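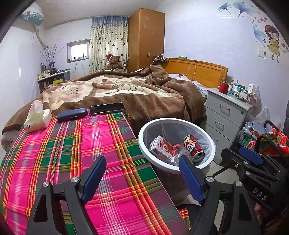 **Plernmont Robotics Club -- handheld gripper project, home sessions**

Work on the Pevier task set moved from the club bench to members' homes in February. Each session uses a pair of handheld grippers, one per hand, with a camera on each. The target is 1,000 accepted episodes. Girish Lodhi maintains the episode log; Meriem Erraji reviews the recordings and rejects any with lost tracking.

Bedroom set, left to right at the far end of the plaid cloth: tissue pack, glasses case, phone. The trash can beside it is lined with a bag.

Finger geometry: jointed linkage, silver screws at the joints, triangular cut-outs in the lower arms. The ribbed blue pads are the contact surface. Replace a pad when the ribs round off -- Armindo Neves keeps the spares.

Second gripper, at right, marked "DAS" on the side. Both units are calibrated before the first episode and again after any drop.

Background: bed with patterned blanket, wardrobe, curtain, window to the left. Erasto Wanyama's notes recommend leaving furniture and clutter as found. Changes to the room between episodes go in the log under "setting".

Episode length is capped at 700 samples. Longer recordings are split before upload to the Tomar drive.

Page maintained by Rajkumari Vashisht. Last edit 2020-05-16.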